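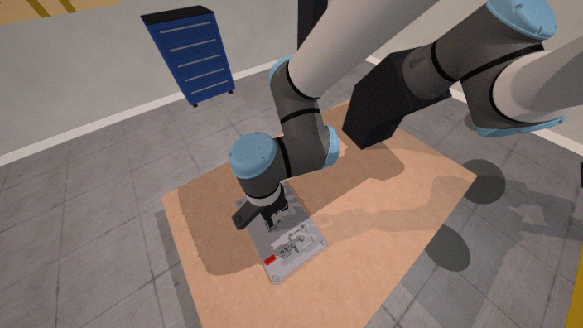 How to book and prepare for a cellar tasting

The Womholm estate receives visitors at its two cellars, Udlow and Brorndale. Please follow the steps below when arranging a tasting.

Step 1. Choose a cellar
Udlow pours the white and sparkling wines. Brorndale pours the reds and has step-free access from the car park.

Step 2. Request a place
Complete the booking form at least 7 days before your visit. State the size of your party and any dietary requirements if you wish to order the cheese plate. Groups travelling by coach must use the Hanrahan Road entrance.

Step 3. On the day
Avoid strong perfume and coffee beforehand. Drivers may ask for a spittoon or take their samples home in sealed bottles.

Step 4. Taste in order
Begin with the lightest wine. Hold the glass by the stem, smell the wine before swirling it, and smell it again afterwards. Take a small sip and write your notes before moving to the next glass. Water is provided on request.

Cancellations
Bookings may be changed online up to 2 days before the visit. The cellars are closed to visitors throughout November.

Page last reviewed: 5 June 2023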